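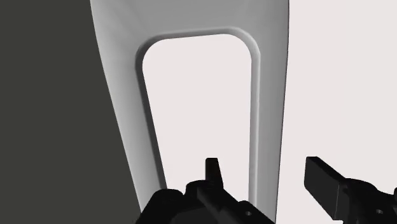 Hellgraue, gewölbte Fläche vor fast weißem Grund, Computergrafik

Rubrik: Denkmalpflege & Parlamentsgeschichte | Arbeitshilfen

Prüfliste Ständesaal und Landtagsarchiv Stavport
Stand: 8. Juli 2020

Geltungsbereich: Sitzungssaal der ehemaligen Ständeversammlung, Zuhörergalerie, Aktenmagazin im Untergeschoss. Der Nordflügel (Grestari-Bau) wird getrennt geprüft. Bewertung je Punkt mit i. O., Mangel oder n. g. (nicht geprüft).

1. Dachwerk und Decke
1.1 Hauptbinder, Auflager auf Feuchte und Fäulnis geprüft: i. O.
1.2 Hängesäulen, Eisenbänder auf festen Sitz geprüft: Mangel. Band am dritten Binder von Osten lose, Keil fehlt.
1.3 Stuckdecke, Klopfprobe: n. g. Gerüst erst ab August verfügbar.

2. Zuhörergalerie
2.1 Brüstungshöhe: Mangel. Bestand unterschreitet das geforderte Maß. Die Erhöhung von 1871 ist mit zu prüfen, sie ist nur aufgeschraubt.
2.2 Zulässige Belegung: 33 Personen. Aushang am Treppenaufgang vorhanden, i. O.
2.3 Wendeltreppe, Trittstufen: i. O. Handlauf auf der Innenseite nachziehen.

3. Rettungswege
3.1 Präsidententür: lässt sich von innen ohne Schlüssel öffnen, i. O.
3.2 Tür zum ehemaligen Petitionszimmer: Mangel. Vitrine mit den Wahlprotokollen von 1848 verengt den Durchgang. Umsetzen.
3.3 Sicherheitsbeleuchtung: i. O.

4. Aktenmagazin
4.1 Regalanlage Kamath, Standsicherheit: i. O. Wandanker vollzählig.
4.2 Bodenabstand der untersten Fachböden: Mangel in Reihe 5. Betroffen sind die Petitionen der zweiten Kammer.
4.3 Bestand laut Findbuch: über 2.000 Bände. Die Deckenlast wurde für den heutigen Umfang nicht neu gerechnet - Nachweis anfordern.
4.4 Band 743 (Verfassungsentwurf mit Randnotizen): Schuber beschädigt, kein Sicherheitsmangel, an Restaurierung gemeldet.

Bemerkungen
Zu 1.2: Bis zur Instandsetzung keine Lasten an die Binder hängen, auch keine Leuchten.
Zu 2.1: Die Galerie bleibt für Gruppen gesperrt. Abstimmung mit der Denkmalbehörde läuft.

Kommentare (3)

Gast
Die Brüstungserhöhung ist meines Wissens älter als 1871. In der Bauakte Anitz liegt eine Rechnung des Schlossers, Datierung bitte prüfen.

archivnutzer_west
Sind die Petitionen aus Reihe 5 während der Umlagerung einsehbar? Ich brauche nur die Eingaben zum Zensuswahlrecht.

Redaktion
Einsicht nach Voranmeldung möglich. Der Hinweis zur Bauakte Anitz ist aufgenommen, Punkt 2.1 wird bei der nächsten Fassung ergänzt.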